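Truvero opens mattress recycling service to households

7 Dec 2021

Truvero will begin collecting used mattresses from homes this week, after two years of taking them only from hotels and student residences. Bookings are open now on the Truvero website and by phone.

The service costs $30 a mattress, whatever the size. The price covers pickup from the front door or garage, transport, and dismantling at the company's Riltisa depot. Bed bases can be added to a booking at the same rate.

During a household trial that ended in June, Truvero picked up 1369 mattresses. Of those, 1049 were taken apart for steel, foam and timber. The rest were too damp or too badly soiled to process and went to landfill.
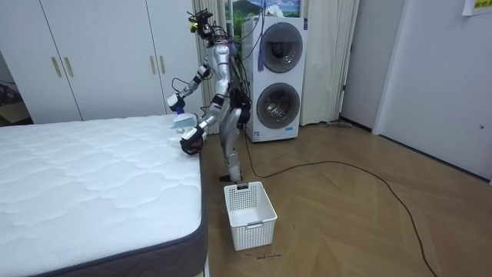

Steel springs from the depot are baled and sold as scrap metal. Foam is shredded and sent to Cleltance, which makes carpet underlay. Timber from bed bases is chipped for garden mulch, provided it has not been painted or treated. Truvero does not resell whole mattresses.

Households are asked to do a small amount of work before the truck arrives. All bedding must come off, including sheets, underlays and protectors. Mattresses should be kept dry and under cover, and should not be left on the nature strip overnight. Plastic wrapping is only needed where there has been a bed bug problem, and this must be mentioned at the time of booking.

Crews will carry a mattress down one flight of stairs at no extra charge. Anything further needs to be arranged beforehand.
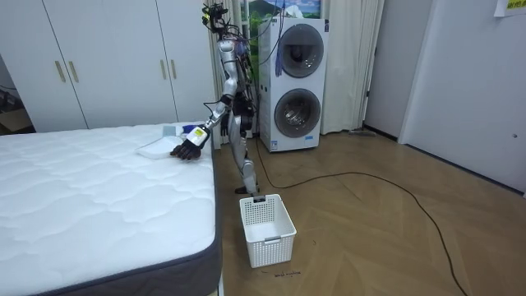 Most types of mattress are accepted, including innerspring, foam, latex and pillow top. Waterbeds, airbeds and cot mattresses are not part of the service at this stage. Covers are cut away by hand at the depot before anything else is done. A quilted top with a wavy stitched pattern and a dark grey side border, for example, comes off as mixed fabric, and Truvero has no buyer for that material yet. It is stored at Riltisa while the company talks to Nakajima about using it as padding in furniture blankets.

Pickups run Monday to Saturday. Customers receive a text message the evening before with a two-hour arrival window. Bookings can be changed free of charge until noon on the day before collection.

Gift cards and council vouchers cannot be used to pay for the service.

Media enquiries: Truvero communications office, through the contact form on the company website.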